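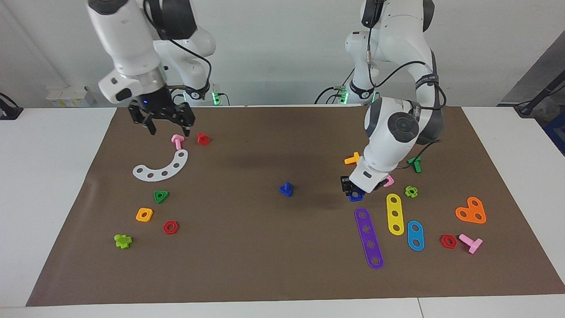
**Sorting plastic construction sets: by color or by shape?**

**gbeho_bins** · 21 Jul 2020
435 pieces, mixed nuts, T-bolts and perforated plates. Currently sorted by color. Retrieval is slow. Alternatives?

**Sang Đào**
By shape. Bolts in one tray, hex and square nuts in separate ones. Color is visible anyway.

**clundallow**
Disagree on splitting the nuts. Below 300 pieces one nut tray is enough.

**Sang Đào**
He has 435.

**clundallow**
Fair. Curved plates still need a wider tray, they jam in the narrow ones.

**gbeho_bins**
Trying shape first. Brown paper under everything stays.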